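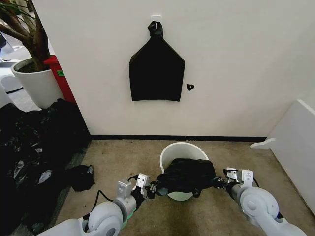 Session 2: Bin liners, hooks and a floor you can walk on

Right, on we go. Last time was surfaces, and I know a few of you went home and emptied every drawer in the house (Tiziana Russo, I'm looking at you!), but today is the dull, useful stuff. Changing a bin liner. You'll say you already know how, and so did I until I had to do 40 of them in a morning at the Casance building and did the first lot badly.

Start with the bag before you go anywhere near the bin. Liners come off the roll flat and stuck to themselves, so rub the open end between finger and thumb until the two layers slide, then get a hand in each side and pull it wide. A good shake gets air down to the bottom. Helmi Rissanen blows into hers, which works, but please don't do it at a client's!

Now the bin. For a round one:

Hold the bag open above it, one hand on each side, and lower it in with the mouth still stretched.
Fold the top over the rim, starting with the side furthest from you.
Go round with your thumbs and even it up. If one side hangs a long way down and the other barely reaches, lift it out and start again, it's quicker than tugging.
Push your fist gently down the middle so the bag meets the base.

The commonest mistake is letting go of one side too early. The bag flops shut, bunches at the front, and then you're fishing about inside a bin for the edge of it. Keep both sides pulled out until the far edge is over.
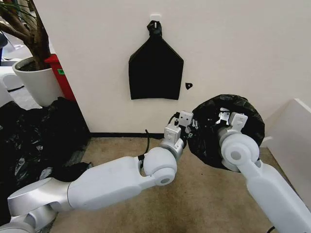

Size matters more than people think. On a small bin you want enough to fold over and no more. If you end up with great skirts of plastic hanging down, twist the spare, tie it in a knot under the rim and tuck it away. Brendan Mac Mathúna asked whether you can double up and leave a spare underneath. Yes, for dry rubbish. I wouldn't in a kitchen.

Hooks

I'm very fond of a little stick-on hook. One bag hung on the wall by its knotted top gives you somewhere to reach for without bending, and it keeps the thing off the carpet. Wipe the wall first, let it dry, press hard, and then leave it alone for as long as the packet tells you (I never used to, and they all came down). Light things only, please. While you're there, look at the paint around it for bits of tape or scraps left clinging on. Peel slowly, low and flat to the wall, or you'll bring the paint with you.

The heap

Black bags breed on floors. You pull out one, it's the wrong size, down it goes, and by dinner time there's a great slithery pile against the wall. They're horrid to tread on, so clear them before you hoover. Smooth each one flat, fold it in thirds lengthways, roll it up from the closed end so the air gets out. Anything torn goes in the rubbish.

For next time: line one bin at home, take it out, do it again, and jot down what went wrong. Venla Karppinen has the spare handouts if you missed session 1.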